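Sunday wine thread, Jul 1, 2018. Kettle's on, windows are open, it's far too hot to do anything useful. A few of you asked how the Nurlow bottling went so I'm going to try and put it all in one place

1/ For anyone new, Nurlow is our little sparkling white. Bacchus and a bit of Seyval, all grown on the Hiltell slope, which faces the right way but has a frost pocket at the bottom that ate two whole rows of buds last spring. Still cross about it

2/ We'd planned for 2000 bottles. I ordered 2000 bottles! I ordered 2000 crown caps and a pallet of boxes and told everybody who'd stand still long enough. We filled 952

3/ So where did the rest go? Mostly the frost. Some of it is still in tank as well, it tasted a bit flat and cabbagey in January and I didn't want it anywhere near the good stuff. It's much nicer now. Might go in as a still wine, might end up as something for the family to drink at Christmas

4/ Pudach came out with the mobile bottling line and they were lovely, if an hour and a half late (tractor on the lane, there's always a tractor on the lane). If you've never seen a bottling line squeezed into the back of a lorry it's a very noisy thing and everyone comes away sticky

5/ Question from yesterday: why crown caps and no cork? Cheaper, quicker to put on, and I like the little pssht. Also I've had three corked bottles of other people's fizz this year and I'm in a mood about it

6/ Labels. Oh the labels. First lot came back with the alcohol printed in a type so small my mum needed her reading glasses AND her phone torch. Second lot were fine but wouldn't stick to a cold bottle. If you're doing this at home, let the bottles come up to room temperature and wipe them down first

7/ What it tastes like then! Elderflower, green apple, bit of grapefruit pith. Bone dry. Someone at the village tasting said "hedge" and I've decided that's a compliment. The bubbles are on the soft side this year, I'd have liked a bit more, and I think I'll bottle a touch earlier next time

8/ Good news bit: Thakur have taken 436 of them. They're the first shop that ever gave us shelf space, back when the label was drawn in felt tip, so I'm chuffed to bits. They'll have it in the fridge by the till as well as on the shelf, so you can walk out and drink it in the park

9/ Which leaves us with the rest to sell from the gate and at markets. Please come and get some, I can't get to the chest freezer

10/ Food, since somebody always asks. Fish and chips with loads of vinegar. Goat's cheese on toast. Asparagus if you've still got any. I had it with a packet of prawn cocktail crisps on Thursday and no complaints at all. Wouldn't bother with anything very sweet, it goes thin

11/ Store it standing up somewhere cool and dark, and drink it this summer or next. It's not one for laying down. There's a bit of haze at the bottom of the bottle, that's just yeast, pour gently if it bothers you or tip it upside down once if you like it cloudy (I do)

12/ A few pics before I go and water the young vines
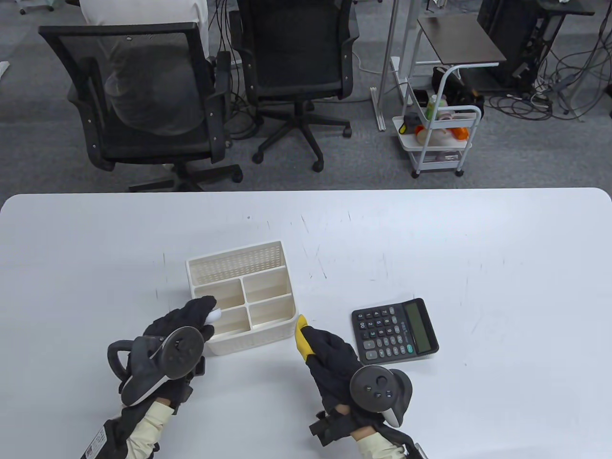
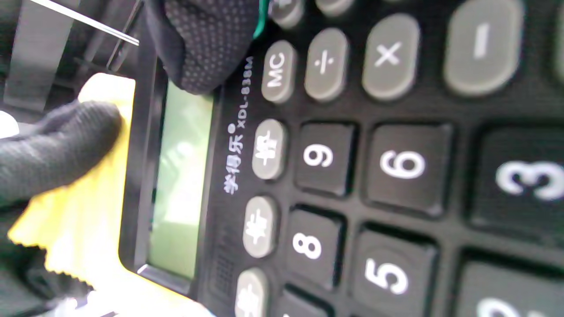
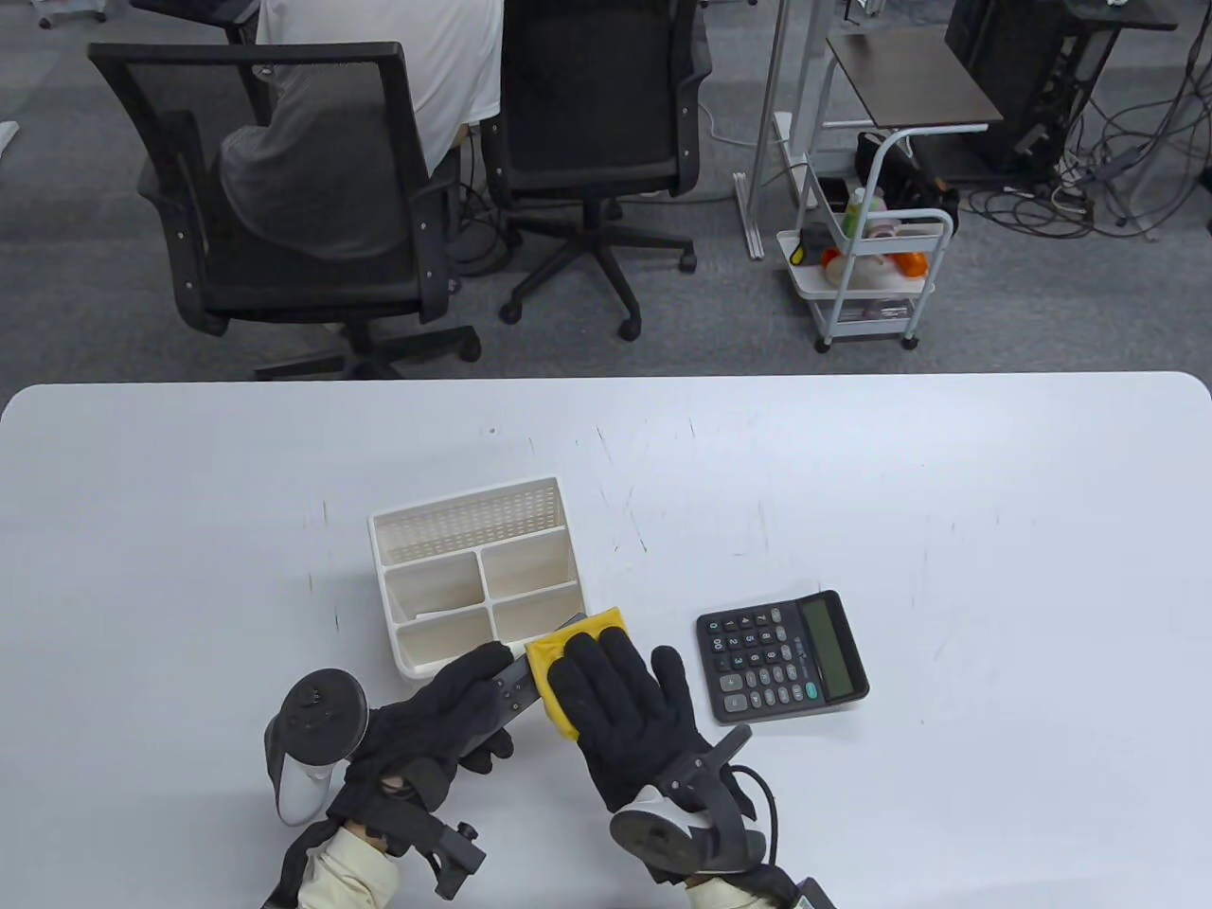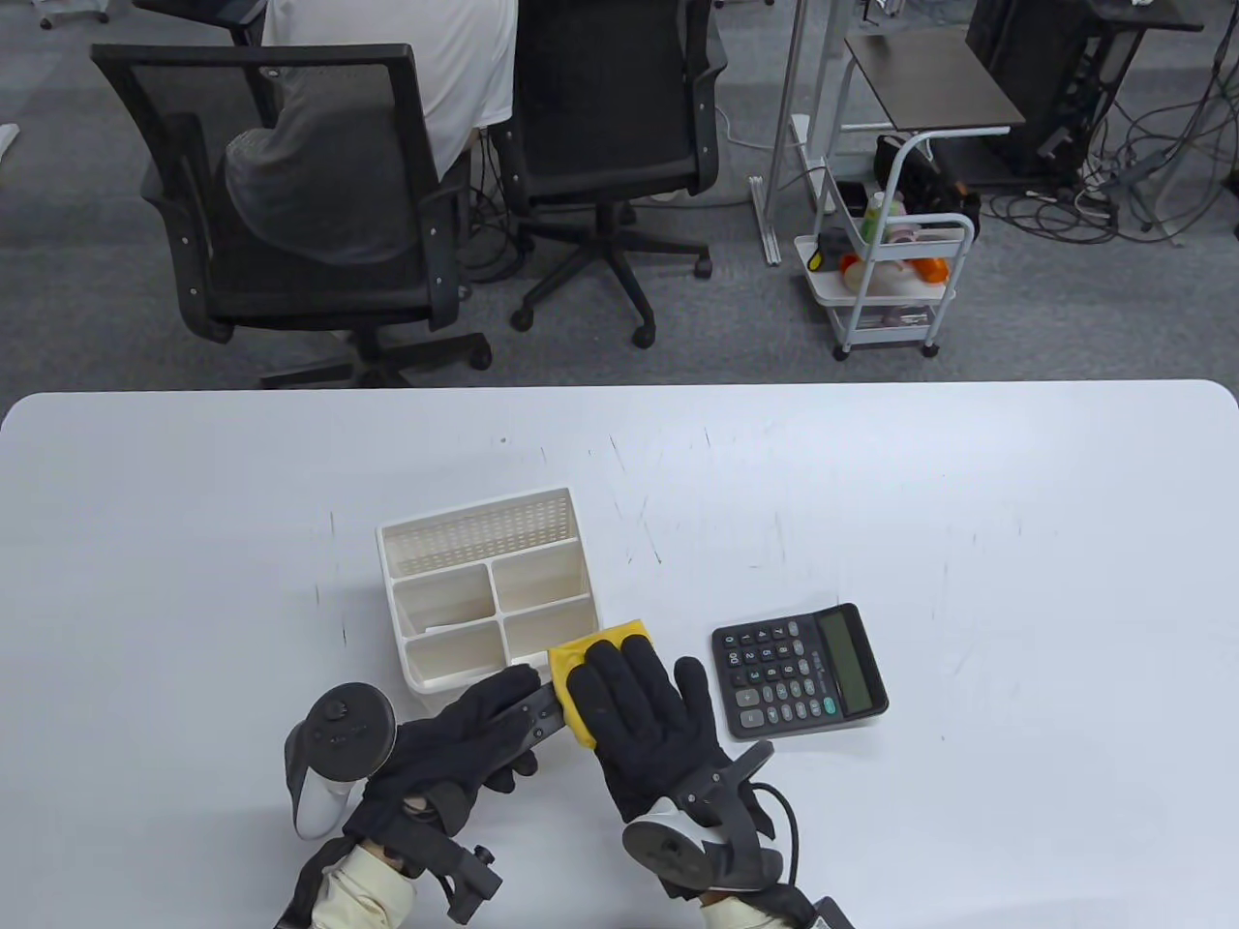
13/ Oh and the price! Same as last year. I did the sums three times hoping they'd come out differently, glass has gone up and so have the boxes, but I'd like people to buy a second one

14/ Gate's open Saturday mornings from ten. Bring a bag, bring back your empties if they're clean, and please shut the gate behind you because next door's sheep are very keen on Bacchus leaves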